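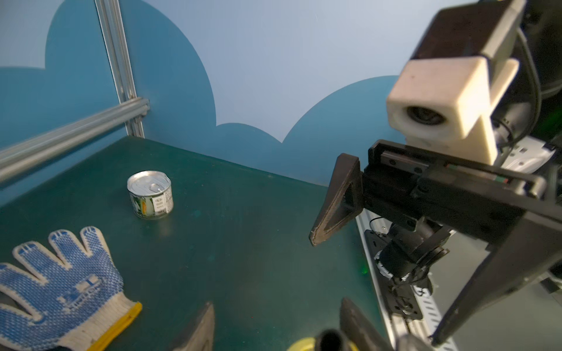 **Dotted knit work gloves, white with yellow cuff**

A plain pair of knit gloves for sorting, carrying and general bench work. The knit is white, with small blue grip dots over the palm and fingers. The cuff is ribbed and finished with a yellow band. Blue lettering is printed across the palm.

Borkow sells them by the pack of 9 pairs or by the carton of 200. Larger orders, up to 2,000 pairs, ship from the Multis warehouse and take a little longer.

**Where they get used**

Mostly recycling tables, stockrooms and packing benches. The dots help with smooth things like food cans and glass bottles, which tend to slide in a bare knit glove.
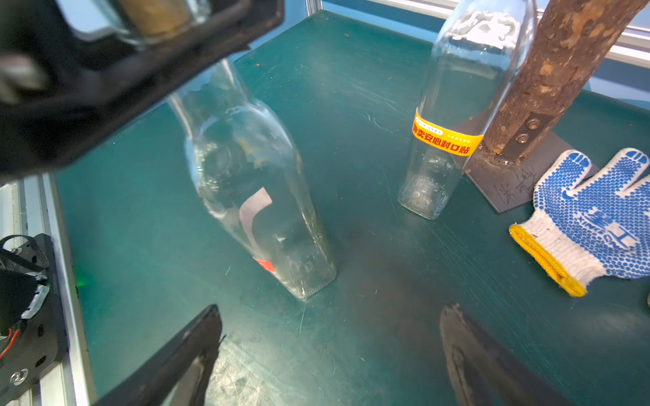
They are not cut-resistant – don't use them to pick up broken glass. They are not waterproof either. For scraping off old labels or handling rusty metal they do fine, though the white knit will stain.

**Care**

- Machine wash cold, inside out
- Hang to dry
- No bleach, no iron

**Sizes**

One adult size. A smaller glove is planned for December.

**Orders and samples**

Write to Siham Nimri at the Borkow sales desk. Sample pairs are free with any carton order. Returns are accepted on unopened packs only.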